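Pulach artificial tulips, reviewed after a year on the hall table
October 29, 2026

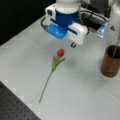
One of the red ones, on a white tabletop.

I never meant to become a person who owns artificial flowers. My mother had a basket of silk roses on the landing that went the colour of weak tea, and I swore I'd do without. But our hall faces north, the radiator is right beside the table, and real tulips last three days there if I'm lucky. So last September I gave in and ordered a bunch from Pulach, and I've been meaning to write this ever since!

They come folded in half in a long box, which gave me a bit of a fright. The stems have wire in them, though, and after a minute of gentle bending they stood up nicely. Give the leaves a going over with a hairdryer on low (not hot, I did scorch one tip) and the creases drop out by the evening.

The heads are what I like best. They feel slightly cool and rubbery, a little like the real thing, and visitors do reach out and pinch them. My neighbour Kanako Yokoyama, who grows proper tulips and is quite strict about it, topped up the vase with water for a whole weekend before I had the heart to tell her — she has forgiven me.

Now for the grumbles. The stems are all exactly the same length, so you'll want to snip a few, and you need real wire cutters for that, as my kitchen scissors will never be the same. They also gather dust in the cup of the flower. I swish them in the sink every couple of months with a drop of washing-up liquid and dry them head down on a tea towel.

I did try the cheaper Pallik bunch as well, for the bathroom. The red is more of an orange, and 2 of the heads came off their stems the first time I washed them. A dab of glue sorted it, but you shouldn't have to.

Would I buy the Pulach ones again? Yes, and I have, in white, for my sister's new flat. I'd stand them in something narrow and heavy. Mine are in an old Morikawa jug with a handful of gravel at the bottom, and they lean about just as they ought to.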